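Drundik sorting arm: progress report for May
To: Roswitha Rainer, Skarker small grants
From: Aurelia Imhof, for the Makness shared workshop

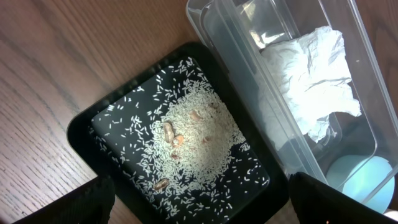 Where we are

The arm runs. I would not go further than that yet. The test is still peanuts out of uncooked rice: black tray, clear bin beside it. Leopold Bachmann picked it in the application as an easy first job. I said at the time it wasn't easy, and I haven't changed my mind.

In the last full round the gripper got the right piece on 68 percent of tries. Leopold calls that promising. I would point out that he laid out the tray himself, and that whole shells lying on top of the rice are a different matter from a fragment half buried in it. I don't want the 68 quoted to your board without that next to it.

Money

We have spent $2947 of the $3000. The wrist camera cost more than planned and the second set of fingers wasn't planned at all. Hamidreza Kermani thinks they grip better. We have no side by side test to show it, so for now that is his opinion.

Problems

Rice ends up on the rim of the tray and on the bench. Bright light on the bin gives the camera glare, and Vichien Nilsuwan's fix in software helps on some days and does nothing on others. We haven't worked out why.

Next

50 tries on Saturday, with Vichien laying out the pieces and Leopold out of the room. Same fingers, same lamp, every miss written down. If the number drops well below 68 I will ask to change the goal in the application to whole shells only.

We are not asking for more money at this point.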